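Liebe Kolleginnen und Kollegen in der Förderabteilung,

hier kommt mein Zwischenbericht zum Dialektarchiv Tultitz, Stand Ende Februar. Ich schreibe ihn wieder so, wie ich ihn am Telefon erzählen würde, das hat beim letzten Mal ja ganz gut geklappt (und die Tabelle mit den Ausgaben hängt wie immer separat an).

## Was fertig ist

Die alten Tonbänder aus dem Gemeindehaus sind digitalisiert, alle 30! Ich hatte ehrlich gesagt mit mehr Ausfällen gerechnet. Bei 2 Bändern ist die Tonspur so dünn, dass man mit Kopfhörern und viel gutem Willen zuhören muss, aber auch die sind gesichert. Am schönsten finde ich die Aufnahmen vom Kartoffelmarkt, auf denen drei Frauen gleichzeitig reden und man trotzdem jede versteht. Sprachlich ist das ein Schatz: Wir haben dort Formen von „heuer“ und „fei“, die in den Wörterbüchern für unsere Ecke gar nicht stehen.

Die Abschriften hinken etwas hinterher. Takeshi Ueda hat inzwischen die gesamte erste Kiste transkribiert und sitzt jetzt an der zweiten. Er hört Dinge, die ich nach Jahren hier überhöre, zum Beispiel, dass die Leute aus dem Oberdorf das „r“ anders rollen als die unten am Bach. Daraus machen wir eine eigene kleine Karte für die Broschüre.

## Was klemmt

Die Einverständniserklärungen. Bei den alten Bändern sind viele Sprecher verstorben, und wir müssen die Familien finden. Fünf Familien haben wir noch nicht erreicht, eine davon ist nach Hevberg gezogen, und die Adresse, die wir haben, stimmt nicht mehr. Solange die Zusage fehlt, bleiben diese Aufnahmen gesperrt. Ich habe dafür im Plan zu wenig Zeit angesetzt, das nehme ich auf meine Kappe.

Außerdem ist das Mikrofon für die neuen Interviews kaputtgegangen. Wir haben uns eins vom Schulchor geliehen und sind damit bisher prima gefahren, ein Ersatz ist trotzdem im Nachtrag drin. Bitte schauen Sie sich den Posten an, er ist kleiner, als er aussieht, weil die Windschutzhülle schon dabei ist.

## Neue Gespräche

Mit den Interviews läuft es richtig gut – die Leute rufen inzwischen von selbst an! Rozīte, unser Erzählnachmittag im alten Laden, fängt jetzt schon um 14 Uhr an, damit alle den letzten Bus kriegen. Zuletzt ging es um Schimpfwörter, und ich habe selten so viel gelacht. Für die Auswertung ist das übrigens ergiebiger als jeder Fragebogen, den ich je verschickt habe.
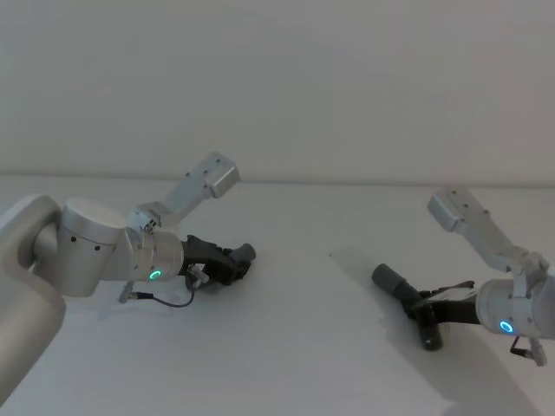 Wann können Außenstehende die Aufnahmen anhören? Sobald die Einverständnisse vorliegen und die Abschriften der zweiten Kiste gegengelesen sind; bis dahin gibt es Hörproben nach Anmeldung bei mir im Büro.

## Wie es weitergeht

Als Nächstes kommen die Broschüre und der Austausch mit dem Archiv in Tinmont, das uns seine Verschlagwortung überlässt. Das spart uns sicher einiges an Tipperei. Die Druckerei möchte die Texte drei Wochen vorher haben, die Karte darf etwas später nachkommen.

Eine Bitte noch: Können wir den Rest aus dem Reisetopf in die Transkription umschichten? Gefahren sind wir weniger als gedacht, getippt wird dafür bis in den Abend. Ein kurzes Okay per Mail reicht mir, dann passe ich die Tabelle an und schicke sie neu.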